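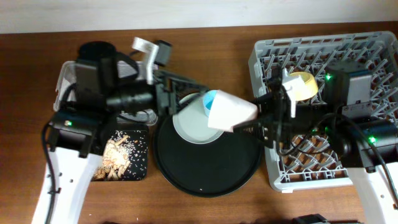

Right arm with the white cup over the tray, dish rack on the right.

**Right gripper lets go of cups partway to the rack, left one is fine**

Posted by Jussara Coutinho, July 27, 2026

We have a two-arm table setup running a clearing task. Cups and a plate come off a round black tray and go into a plastic dish rack. Both arms have the same two-finger gripper and the same wrist camera, and both run the same Lomow controller settings.

The right arm has started dropping cups. It picks one up normally, lifts, and somewhere on the way to the rack the fingers open a little and the cup slides out. Out of the last 33 picks it dropped 7. The left arm has dropped none. There is no error in the log and the light on the joint stays green the whole time.

What I have tried:

- swapped the fingers left to right (no change)
- raised the grip force one step (maybe slightly better, then the same)
- wiped the finger pads with alcohol
- restarted everything

The plate doesn't get dropped, but the left arm usually takes the plate. The cups are light plastic so nothing has broken. I would like to fix it before we switch to the ceramic ones. Any ideas?

---

**Ingvar Stougaard**

Sounds like slippery cups. Put some rubber tape on the fingers. We did that on ours and it was fine after.

> **Jussara Coutinho:** Same cups on both arms, and I watched the fingers open. I don't think it's the surface.

---

**Guadalupe Salinas**

If the fingers open with no command, look at the gripper motor before anything else. Swapping the fingers only rules out the fingers.

Two things cause this on our Triveo arms.

First, the gripper motor gets hot holding a squeeze and the driver cuts the current to protect it. On the older firmware this is not logged as an error. It shows up as a warning bit that clears itself, so your light stays green. Raising the force makes it worse over a long run, even if the first few picks look better. Plot motor temperature and current for both grippers on the same chart. If the right one drops to a lower current just before the cup goes, you have it.

Second, the cable. Power down and check the gripper connector on the right arm. If the cable gets pulled when the wrist turns toward the rack, you can lose contact for a moment. Do the drops happen at the same spot in the path? If yes, suspect the cable. If they come more often late in a session, suspect heat.

Put the force back where it was while you test. Keep hands out of the space between the arms too. A gripper that opens without a command might also close without one, and you don't know the cause yet. Use the stop button before reaching in for a dropped cup.

> **Jussara Coutinho:** Not the same spot. Looking back at my notes, the first drop was 5 picks after lunch and the rest were bunched near the end. I'll log the temperature.

> **Jussara Coutinho:** Update. The right gripper runs a lot hotter than the left and the current steps down before each drop. Force is back to normal and I set it to ease off once the cup is held. No drops in the short test. Still don't know why only the right one heats up.

> **Guadalupe Salinas:** Check the linkage for drag. With the power off, open and close both grippers by hand and compare.

---

**Abundio Mendoza**

Agree with the heat answer. Also look at how many cycles are on that gripper. Ours from Zamudio started running warm at nearly 1,000 picks and the linkage screws had been overtightened at assembly. We backed them off a quarter turn and put on new thread lock. If the right arm does most of the cups and the left does the plate, the right one is going to wear first anyway.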